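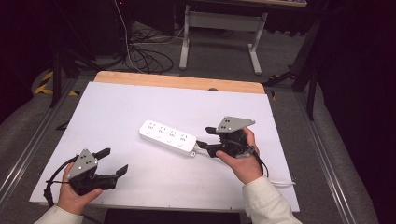
Most home offices use more power when idle than people expect, and the easiest way to find out where it goes is to measure one outlet at a time. You need a plug-in watt meter, a notepad and a free evening in April or any other month when the heat and the air conditioning are both off. I used a Bakico meter, but any model that shows watts and total kilowatt-hours will do. Start with the strip your desk gear is plugged into. A strip with a button for each of its four sockets, lined up along the edge, makes the work easier – you can shut off one device and leave the rest alone.

Search this site Enter keywords Go

Step 1. Plug the meter into the wall and the strip into the meter. Check the label on the strip first and stay under its limit.

Step 2. Turn everything on and write down the reading. Mine was 145 watts with the monitor, the Kulleck speakers and the printer all awake.

Step 3. Put the computer to sleep and turn the other devices off with their own buttons. Wait ten minutes. Printers in particular take a while to settle.

Step 4. Read the meter again. Anything above 2 watts is worth looking into.

Step 5. Cut power to one socket at a time and note how far the number drops. On my desk the speakers were the worst. They drew nearly as much when off as they did when playing quietly.

Step 6. Leave the meter in place for a week and use the desk as usual. Write down the total at the end, then multiply by 52 for a rough yearly figure.

Do not cut power to a printer in the middle of a job, and leave the router alone if your phone runs through it. Space heaters should go straight into the wall – never test one through a strip.

Once the desk is done, move on to the TV stand. The steps are the same.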